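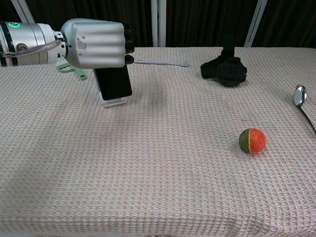
The hand over the phone in its stand, with the ball and spoon also on the table.

Home | Hand trials | FAQ | Parts notes | Contact

Gripper and hand trials: the questions I keep getting
Last updated: September

What are you comparing?

Two ways of picking things up off a table. One is the Grurell, a multi-fingered hand with black fingertips, and the other is the Nolte, a plain two-jaw gripper that opens and shuts and does very little else. Both go on the same arm, and both get the same small household things to deal with. I started out thinking I'd be done in a fortnight (ha!) and I'm still at it.

Which one is better, then?

Depends what you want to pick up, sorry. If your life is pens, cutlery and toothbrushes, I'd buy the Nolte tomorrow. It closes on a thin handle, it's got it, off you go. For anything round I much prefer the hand. A fuzzy ball is lovely with fingers wrapped round it and a bit of a gamble between two flat jaws - squeeze slightly off centre and it pops out sideways and you're on your hands and knees under the table.

How many grasps have you done?

2858 so far, of which 1361 were with the Nolte. I want to get to 3000 before I write the whole thing up properly. Please don't email me asking for the spreadsheet before then, it's a mess and half the column headings are in my own shorthand.

Why a phone?

Because people always ask whether it can pick up a phone! It's a good test as well. A phone is flat, smooth and heavier than you'd think, and if it's standing upright you have to come at it without knocking it backwards. I try it from above and from the side. From above, the hand needs a lot of room for its knuckles, and I've had to raise the approach height twice. From the side it's much calmer, but then the wrist has to sit low and I start worrying about the tablecloth.

Does the tablecloth make a difference?

Much more than I thought it would. I did the first batch on a bare tabletop and spoons were a nightmare, for both of them. Fingertips skate along the surface and the spoon skates with them. A textured cloth has a bit of give, so a fingertip can get down and under the edge of a handle. The downside is that cloth moves. If a finger catches a fold then the whole lot shuffles along by a centimetre or two and every position you saved is wrong. I smooth it out between runs now and clip the corners underneath.

What controller are you using?

The Jekar, after a long spell with the Ultholm. The Ultholm is a perfectly decent box and I'd still recommend it for a simple gripper, where you only have open, shut and how hard. With a whole hand on the end I found the menus maddening, as each finger has its own page and you can't see two at once. The Jekar puts them all on one screen. It does take 30 seconds to start up, which doesn't sound like much until you've pressed the stop button for the fifth time that morning.

Do you change the grip force for each object?

I did at first, then I stopped. Tuning it for every single thing made the results look great and told me nothing about how it would cope with something new. Now there's a soft setting and a firm setting. Soft for light plastic bits and the ball, firm for the spoon and the phone. If it can't manage with those, it goes down as a miss.

What counts as a miss?

I lift, hold, and put down again. If the thing drops during any of that, it's a miss. If it slips but stays in the fingers I mark it as a wobble and keep wobbles in a separate column. I was a lot more generous in the early runs and had to go back and re-mark a whole Thursday's worth, so learn from me and decide before you begin.

Any trouble with the cables?

Constantly. Swapping from the gripper to the hand means a lot more wiring down the arm, and it needs enough slack for the wrist to turn all the way without pulling tight. Too much slack and it hangs down and brushes whatever you're reaching over. I turn the wrist slowly both ways by hand before each session and watch the loops. If you've found a nice way of tying them back that doesn't need redoing every week, please tell me.

Can I send you something to try?

Yes please, as long as it's small and you don't want it back in perfect condition. Odd handles are very welcome, and so is anything squashy. No glass.

Will you be testing a suction cup?

Maybe after the write-up. It would be brilliant on the phone and hopeless on the ball, I should think, but I'd like to see it for myself.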